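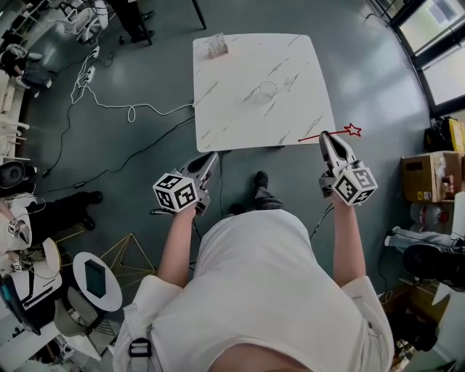
# "My wrists know the work now": a talk with Khang Trịnh

Before he came to Voltville, Khang Trịnh washed and stacked dishes for a catering company. He was quick at it. Today he still handles bowls and racks for a living, but he does it with a gripper in each hand, and the purpose is that a machine will learn from the way he moves.

The company is called Tova. It makes software for robots that clear and set tables in canteens and hotels, and the product is named Flatov. I met Khang on a Thursday, after his shift, in the small kitchen next to the recording room. He made tea for both of us and asked me not to write that he is a robot teacher.

"My cousins say this. Robot teacher," he told me. "A teacher explains. I don't explain anything. I pick up a bowl, I put down a bowl, and I do it again."

The devices he uses are held in the hand, and each has a pair of jaws at the front and a white cube on top with black patterns printed on it. The patterns tell the software where the gripper is in the room. I asked how long it takes to get used to them.

"The first day you feel very stupid," he said. "You have ten fingers and they give you four. A glass bowl is easy for a child, but with the jaws you must think where the edge is, and on our white table the clear bowl is hard to see. The top has these gray lines like marble, and the bowl takes the same lines. So I look for the rim first. I find the rim, then I go."

He does one task many times before he changes to another. In the spring his team was asked for 1332 recordings of table work, and every recording had to be complete. If he dropped something, or if one cube was hidden behind his arm for too long, the recording did not count.

"That was a bad time for me," he said. "In catering, if you drop a spoon, you take another spoon. Here you drop a spoon and you start from zero. I went home and in my sleep I was still turning my wrists."

I wanted to know what had changed for the people at Tova since this work began. Khang thought about it while he drank his tea. The first thing he named was speed. When he started, he worked the way he worked in the dish room, as fast as possible, because a slow person there was a bad colleague. His supervisor at Tova asked him to slow down. He did not like it.

"I thought she was telling me I am not good," he said. "But she showed me the recording. My right hand was already leaving when my left hand was still holding. For a person this is fine. The robot, when it tried to copy, was letting go too early. So I learned to wait. Now at home I also wait, and my wife asks me what is wrong with me."

The second thing was his body. Dish work hurt his back and his skin. The new work is dry and clean, but he stands over the table with his arms stretched forward, and the weight is at the end of the arm.

"It is another kind of tired," he said. "The back is better. The shoulders are worse. A gripper is not heavy when you take it from the shelf. Take it again after lunch and tell me then."

At first there was no rule for breaks, and people recorded as long as they wanted. The operators made a proposal together in June, and it was accepted: after 17 recordings, a person puts the grippers down and does something else. Some check files. Some prepare the next set of objects. Khang often takes this time to move the cables, a subject on which he has strong opinions.

"Write about the cables, please," he said. "White cable, black cable, cable between my shoes. Everybody who visits asks about artificial intelligence, and I am thinking about my feet."

The room where he works does not look like a factory. There is a concrete floor, large windows, chairs, a little round side table. Colleagues sit close by while somebody is recording. Khang likes this. The dish room had no window, and it was so loud that he could work beside a person for a month without learning much about them.

Not everything is better, in his opinion. He misses the end of an evening in catering, when the last rack was done and the whole team could see that it was done. At Tova the bowl goes back to the middle of the table and the day finishes because the clock says so.

"You never have a clean kitchen at the end," he said. "It is never finished. I needed a long time to be okay with that."

And then there is the question I had come to ask. The machines he helps to train are meant for the same kind of place where he used to work. His former colleagues know it. One of them, Lò, stopped answering his messages for several weeks after he took the job.

"She was angry, and I understood her," Khang said. "She said, you are selling our hands. I did not have a good answer. I said that I need to pay rent. This is true, but it is not a good answer."

They speak again now. Her workplace received a Flatov unit for a trial, and she was asked to work next to it. According to Khang, she reported that it was careful with glasses, slow with cutlery, and that somebody had to stand near it when the trays came in the wrong order. Lò is that somebody. Her hours stayed the same during the trial, but two evening shifts that used to go to students were not filled again.

"So when people ask me, does it take jobs, I tell them about these two shifts," he said. "I don't say it takes everything. I don't say it takes nothing. Two shifts, in one place, that I know of."

I asked if the operators have any influence on how the product is used. He said they have a little, more than he expected. They attend the meeting where failed attempts are discussed, and the engineers listen when an operator says that no real worker would carry a bowl like this. Of 54 failures in the last review, Khang recognized many as his own habits.

"It lifts the bowl and makes a small stop in the air, for no reason," he said, and he showed me with his cup. "I do this! I always did this. My first boss shouted at me for it. Now there is a machine doing my small stop in a hotel."

He seemed half proud and half embarrassed. The engineers wanted to remove the stop. Khang suggested keeping it for full bowls, where it lets the liquid become quiet before the arm moves sideways – and they are testing this at the moment.

For the future he would like to train new operators. Tova plans to take more of them, and many come from kitchens, hotels and cleaning work, as he did. He believes they should be paid for what they already know, and that this should be written in the contract. At present everyone starts with the same pay, also the person who has never carried a full rack in their life.

"They think the skill is in the gripper," he said. "A young man comes, very good with computers, and he holds it perfectly. Then he puts the bowl where his own elbow will hit it. A person from a kitchen does not do that, not in 100 bowls."

He washed both cups by hand, quite fast, and went to get his jacket.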